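WHY DO TEST TUBES NEED A RACK? 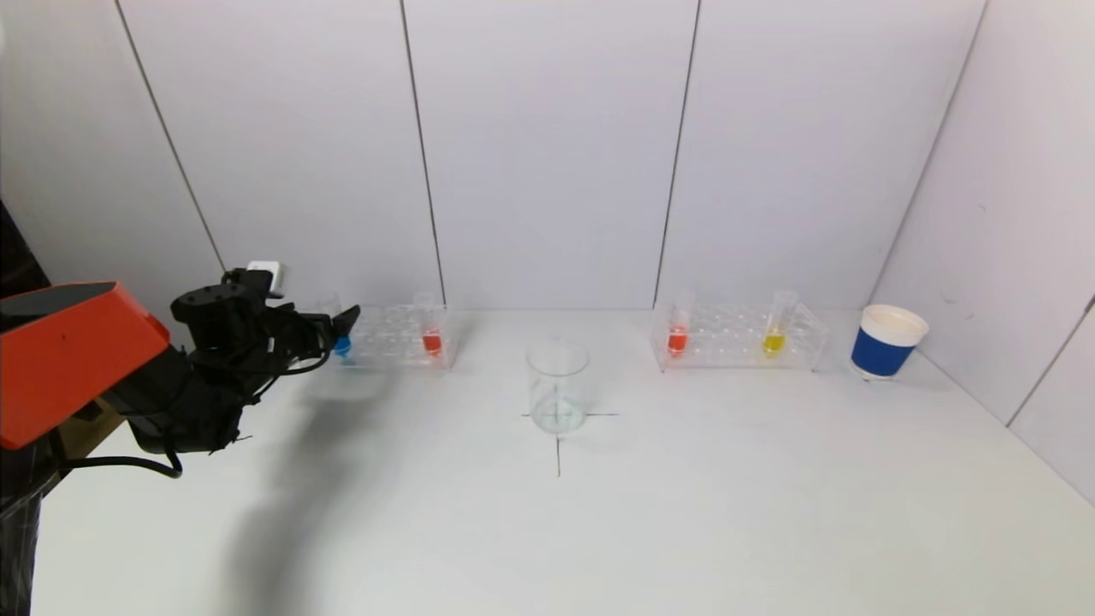
Test tube racks, a glass beaker and a paper cup on a white tabletop.

Look at the bottom of a test tube. It's round, like the end of your finger! Try to stand one on a table and over it goes, rolling away with whatever you put inside.

A rack fixes that. Each tube slides into its own hole and stays upright, so you can fill 2 or 15 of them and still know which is which. Clear racks are great because you can peek at the liquid from the side!

A beaker has a flat bottom, so it stands up all by itself.

Try it: poke 9 holes in the lid of a shoebox and stand your markers in them. You just made a rack!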